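Community kitchen to open in Stumport in May

Email this article | Print this article
Thursday, January 27, 2022

Stumport residents will have a new place to cook and eat together from May, when the Nyanda Street hall reopens with a full kitchen and a dining room.
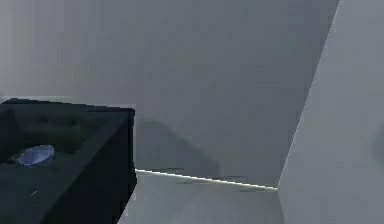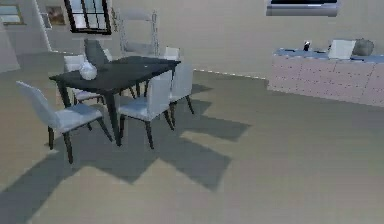
A small blue bowl resting inside a black container, top, and a dark dining table with white upholstered chairs.

The hall has been closed since its old stove failed a safety inspection. Nilell Homes, which is building 86 units on the former rail yard, agreed to pay for the new kitchen as part of its approval. The work includes wiring, a range hood and a wheelchair-accessible washroom.

Shared suppers will be held every second week. A plate will cost $5, or $10 for a family, and there is no need to book. Groups that want to rent the kitchen for canning, baking or a birthday party can do so by the half day. Renters are asked to bring their own tea towels and take their garbage home.

The neighbourhood survey last fall drew over 600 replies. Most people asked for evening hours and more parking. Evening hours are in the plan. Parking will stay as it is, but the Zanine bus stops across the road until late.

Rental forms will be at the library front desk by the end of winter.

Shares: 5 | Comments: 10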